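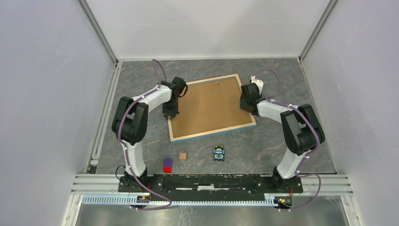
A framed pinboard with a plain brown panel.

Gulldale council has 53 public noticeboards on its books, and since last spring it has been trying to get rid of them. The replacement is a phone app called Flulura, which promises to put every lost cat, yard sale and choir practice in your pocket. I have had it on my phone for two months. So far it has told me about a parking offer at a shopping centre I don't go to.

The case for the app sounds sensible enough. Boards get rained on, notices go stale, and somebody on the payroll has to drive out and pull the old ones down. The council's own report says the change will free up staff for other work. It doesn't say which work, and when I asked, I was sent the report again.

Ginette Aubert has taught beginner accordion out of her front room for years and used to fill her classes with a sheet of paper and a row of tear-off phone numbers. "People took a number while they waited for the bus," she said. "They weren't looking for accordion lessons. Who is?" Her listing on Flulura has had 49 views. She suspects a fair few were her own.

That's the part I can't get past. An app shows you what you search for, or what someone has paid to show you. A board outside the library shows everyone the same mess - guitar for sale, room to let, a petition about the pool - and you read it all because you're standing there anyway.

I don't want to get misty-eyed. Plenty of boards are awful. The one on Barreto Street spent most of last winter advertising a fete that had been and gone, and the locked glass ones are worse, with a single yellowing by-law inside and no one sure who has the key.

Getachew Mersha, who runs the grocery on Tresis Road, put up his own after the council's came down. He charges nothing and has one rule: date your notice, and it goes in the bin after a month. He says the colour posters for big shows don't last that long, as he takes them down himself.

The council says 500 residents have signed up to Flulura. It couldn't tell me how many had opened it since.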